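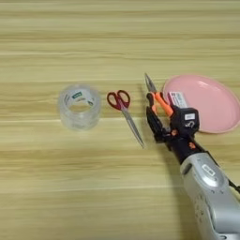

Tikach–Sorkanar visa agreement: what was signed?

Forum: Foreign affairs and diplomacy
Thread status: open

marlpit
Joined the board as a lurker, first thread, so move it if it's in the wrong place.

Tikach and Sorkanar signed their visa agreement in July 2025 and I have now read three news reports which say three different things. One says visas are abolished between the two. One says they are abolished for officials only. The third says there is "a framework", with no mention of when anyone gets to travel on it. The text is on the Tikach foreign ministry site but only as a scan, and my reading of the language is slow.

Has anyone been through it properly? My wife's family are on the Sorkanar side and we go most years by way of the Clirik crossing. I would like to know whether we still need to queue at the consulate in September.

oldferry
Apply as normal. Signed isn't in force. Both parliaments have to ratify and Sorkanar's doesn't sit again until the autumn.

quarterdeck88
I've read the scan. There are 2 parts and that's where the reports have gone wrong.

Part one covers holders of diplomatic and service passports. They can enter without a visa and stay for up to three months. That starts as soon as the two ministries exchange notes, no vote needed.

Part two covers everyone else. It says the sides "shall work towards" dropping the requirement for ordinary passport holders. There is no date in it and no length of stay.

So the report saying officials only is the right one for now.

marlpit
Thank you, that's clear. Does part two mention the crossings at all? The consulate told us last year that Clirik was "under review", which could mean anything.

quarterdeck88
There's an annex listing crossing points. Clirik is on it, with the hours left blank. I assume they get filled in by the border services later.

tansy_and_rue
I think quarterdeck is underselling part two. "Shall work towards" is weak on its own, but read it with the article after it, which sets up a joint group that has to report back to both ministers. The last three things those two governments signed had no follow-up body at all, and all three went nowhere. This one has somebody whose job it is.

oldferry
A joint group is where agreements go to be forgotten. They had one for the fishing licences. It met twice and the minutes were never published.

tansy_and_rue
The fishing group had no reporting duty. This one does. You can say it won't be honoured, fair enough, but it isn't the same wording.

oldferry
I did say it won't be honoured. I'm happy to be wrong.

B_Lisle
Can I ask about the ceremony? The coverage on my side was nearly all about who got which medal and what was served at the dinner. I found one paragraph on visas in a full page. Is that normal?

quarterdeck88
Very. A visit like that is planned months ahead and the host's press office hands out a programme with times on it. Medals happen at a set time in a set room and everyone has their story filed before dinner. Treaty texts come out late, as a scan, in one language.

hollin
I worked in a protocol office for some years (not in either of these countries) and I'd defend the medals a little. They are decided early because they signal that the visit is going ahead whatever happens in the talks. If the talks go badly you still have something to put on the front page. It's dull but it keeps the door open for the officials underneath, who are the ones doing the work on visas and customs forms.

B_Lisle
That makes sense as to why governments like it. I still don't see why newspapers go along with it.

hollin
They get a photograph out of it.

pennyroyal_t
Back to the visas. Sitthichai put out its briefing on this over the weekend and they read it the way tansy does, with a caution. They think the joint group is real but that Sorkanar wants readmission settled first, meaning Tikach has to agree to take back people who overstay. Tikach has always refused to put that in writing. So part two won't move until that does.

I have a subscription through work so I can't paste the whole thing.

oldferry
Sitthichai also said the rail link would be open by now.

pennyroyal_t
They said it was funded, and it was. The money went elsewhere after the election. I don't think that's on them.

oldferry
They had the line opening on a map with a year next to it. I remember it well enough because I quoted it on this board and got told off.

quarterdeck88
Readmission is in there, by the way. Article six, "the Parties note the importance of". Noting the importance of something commits no one to anything, but it's the first time Tikach has let the word into a signed text. Whoever drafted it will have spent a long time on that line.

tansy_and_rue
I missed that. I was working from the summary for the second half. That's more than I expected from Tikach.

marlpit
Could someone put the practical side in one place? I'm getting a bit lost in the articles.

quarterdeck88
As far as I can tell from the text and nothing else:

Ordinary passport: nothing has changed. You need a visa, same form, same fee.
Diplomatic or service passport: no visa once notes are exchanged. I haven't seen an announcement that they have been.
Clirik crossing: on the list, hours not stated. Check before you travel.
Family visits: not mentioned anywhere in the text.

If the consulate tells you something else, go with the consulate.

marlpit
That's what I needed. We'll apply as usual.

gatehouse_lane
We crossed at Clirik in spring with the ordinary family visa and it was fine going out. Coming back they wanted 2 copies of the invitation letter and we had brought one. There's a shop across the road that does photocopies but it shuts for lunch. Take spares.

marlpit
We have always been asked for one copy. Was that the Sorkanar side or the Tikach side?

gatehouse_lane
Tikach side. The man at the next window was taking one copy from the people beside us, so I wouldn't call it a rule.

oldferry
I've had the same. Depends on the window.

B_Lisle
Slightly off topic, but does a service passport cover railway staff? My cousin has one and works on the freight side.

hollin
Depends on the issuing state. Some give them to anyone travelling on government business, some keep them for embassy support staff. The agreement should have specimens attached and a definition at the front. If his type matches the specimen he's covered, on official trips. I wouldn't use it for a holiday.

quarterdeck88
Definition is in article one: "persons travelling on the business of the state". No list of professions. The specimens are on the last pages but the scan is so poor you can only make out the covers.

pennyroyal_t
Small update. The Sorkanar gazette has a notice that the visa agreement has gone to the foreign affairs committee of their parliament. No date for the hearing. I'd have thought part one didn't need to go at all, going by what quarterdeck said.

quarterdeck88
It doesn't under the text. They may be sending the whole thing so they aren't seen to split it. Or I've misread their rules on ratification, which I know less well than the Tikach ones.

oldferry
So it does go to a vote.

tansy_and_rue
It goes to a committee – that isn't the same as a vote. But yes, it's slower than I thought.

marlpit
Forms are in at the consulate now. The clerk hadn't heard of the agreement. I'll post again when we've been through Clirik, and I'll say how many copies they wanted.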